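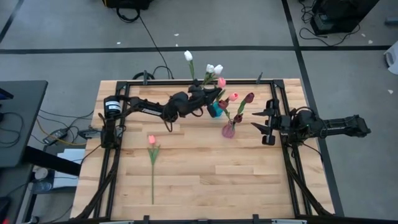

Two-arm cell with the tulip set. Bench test of the Stirnwood kit.

Review: Stirnwood Two-Arm Bench Kit
By Keisha Kapoor

The Stirnwood kit is sold as a complete tabletop cell: two arms, two grippers, a rail frame, clamps, cabling and a control license. The buyer supplies the table and the computer. Our test used light handling only, with artificial tulips and small vases. Stems and small vases are harder on a gripper than the foam blocks in the vendor's demo.

Assembly
The frame clamps to the tabletop, so no drilling is needed. Etenesh Degefa and I had the rails square and both arms mounted in roughly 4 hours. The printed manual skips the order in which the corner plates are tightened. Tighten the rear pair last or the side rails bind.

Cabling is the weakest part of the package. Each arm has a thick bundle that leaves at the base and needs its own path to the front corner. The supplied ties are too short for it. The wrist wires stand off the arm in loops, and a tall stem can catch in them. We added a wrist keep-out zone in software, which the license permits but the quick start does not mention.

Handling
The fingers taper to a point, which suits stems. Approach from the side worked better than approach from above, particularly with several blooms in one vase.

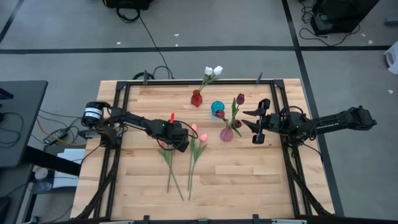
Crossed stems on the tabletop were the most difficult case. The fingers would close on two stems at once, and the grip sensor does not distinguish one from two. Setting the opening to a narrow preset before the approach reduced double picks. Over 200 logged picks, most of the remaining errors were of this kind.

Vases are a separate matter. Small ones tip if the stem drags on the rim during insertion. Slow the last part of the move and release before retracting.

Software
Recording and playback are reliable. Joint limits are set per arm, and the collision check between arms runs at a fixed rate that cannot be changed. The Plusico controller we used last year allowed this. Firmware updates require a restart of both arms, even when only one is affected.

Support
One ticket, filed on a Saturday, was answered in 2 days with a corrected limits file.

Verdict
Recommended for labs that already have someone comfortable with cable routing. Budget for longer ties and a spare set of fingers.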